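Two-finger gripper drops or twists round objects: change the pads or the whole gripper?

Community help > Grippers and end effectors

Posted by benchtop_moth, 4 September 2023

Hello all, and sorry in advance for the length of this, I do go on a bit. I've been trying to settle on a gripper for a small desktop arm that mostly has to handle stationery. Pens and markers are the worst of it. At the moment I've got the Grendard parallel gripper on, with the textured fingers, and before that I had the Iltley one with the smooth rubber pads, which a kind person on here recommended back in January.

The Iltley held flat things beautifully but markers used to roll in it. The Grendard grips much harder, only now the marker tends to swing round as the fingers close, particularly if it's lying at an angle to them. I've tried closing more slowly and that helped a little. The wrist camera is a Villuvo and I'm fairly sure it's too slow for the job, as everything smears when the arm is moving, and I wonder whether that's half my trouble.

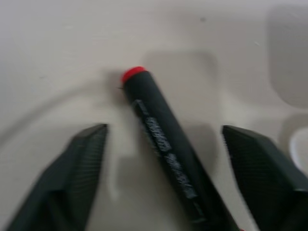 Red-capped marker both times, and you can see what I mean about the smearing.

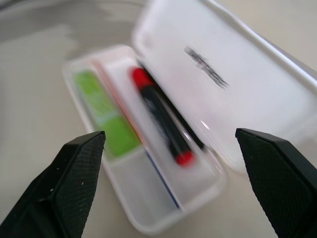
If you line the fingers up with the barrel before you close, most of that swinging goes away, writes plum_gantry, who would leave the gripper alone for now. A long thin thing lying at a slant gets touched by one finger first, and that first touch is what turns it. So work out the angle of the marker from the camera, rotate the wrist until the finger faces run alongside it, and then come down. I spent a whole winter swapping pads on a Horrocks arm before I tried this and I could have kicked myself!

On the camera, I'd stop the arm above the object, wait a moment for it to settle, take the picture you're going to measure from and then carry on. Mine shook for a good while after it was supposed to have stopped, so do check that too. If your settings let you shorten the exposure, do that and add a lamp to make up for it. I got mine down to 2 milliseconds with a cheap desk light and the edges came up lovely and crisp. You may find there's nothing wrong with the Villuvo at all.

When you do compare the two grippers again, give them both the same marker in the same spots, and write down which way it turned as well as whether it dropped. I did 900 picks with mine in the end, which was far too many, but I'd got into the rhythm of it.

kettle_and_cog

Just get softer pads. I glued a strip of foam on each finger and never looked back. Might not last 1,000 goes but foam is cheap.

benchtop_moth

Thank you both, that's ever so helpful. I hadn't thought of turning the wrist first, I've been coming straight down every time like a crane. Will try the lamp this evening and the foam if I can find any. Does anybody know whether the Grendard fingers come off without undoing the whole front plate?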